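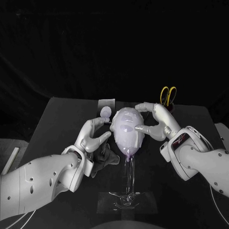 What I've been up to down the back of the lab

Hello all, Berhanu Abdella again. I promised back in July that I'd write something for the newsletter about the balloon job, and then I kept putting it off because I was too busy doing the balloon job! So, a catch-up.

For anyone who's new, Rilura is our attempt to get Fellix (the two-armed one) to learn fiddly handwork by copying people. We don't write out the moves. One of us drives the arms through the whole task, everything the arms and the head camera pick up gets saved, and that's one example. Then you set the table up again and do another. And another. I've had "Reset the table, Berhanu" stuck in my head for weeks.

The task at the moment is putting thin round patches on a balloon. I picked it and I've only got myself to blame. A balloon is a terrible thing to work on, which is why I like it. It gives when you touch it, it wants to roll away, and if one hand pushes a bit harder than the other the whole lot goes sideways. The patches are see-through and close to the same colour as the balloon, so even with a good look you can lose track of where the edge is. I do, anyway.
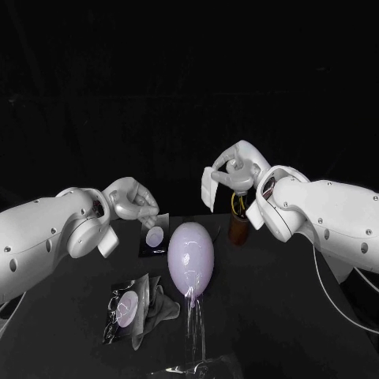 Fellix with a packet in the left hand, mid-session.

My first goes were too tidy. I'd rehearse, get it smooth, and keep only the nice ones. Obi from the training side had a look and told me (kindly!) that the model was going to fall apart the first time a patch slipped. So now I leave the wobbles in. If I fumble a patch and pick it up again, that stays. If I come in from a silly angle and have to back off, that stays too. The only ones I bin are where I've given up partway or the recording has dropped out.

We're also moving things about between goes. Packet nearer, packet further off, cloth on the other side, that kind of thing. It feels like making a mess on purpose, and I enjoy it more than I should.

A good session runs almost 3 hours before my shoulders complain. There are 2 of us driving now, and our styles are quite different, so the examples are more varied as well. I could use a third person. You don't need any background, just patience and fairly steady hands, and I'll sit with you for your first 8 goes.

If you're keen, catch me at the Climard bench any afternoon, or leave your name on the sheet by the door.

Berhanu
11/12/2025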